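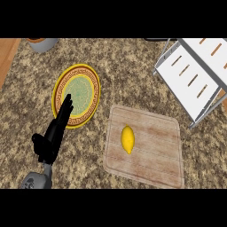 Kornance is the kitchen simulator I've been putting together on my home workbench in the evenings, and this set holds 123 runs of the arm tidying a counter. I got a bit carried away with the props (the Greek-key border on the plate took me most of January!), but the lemon on its cutting board is still my favorite thing to grab. Each run is capped at 200 steps, and the last 12 are kept out for testing.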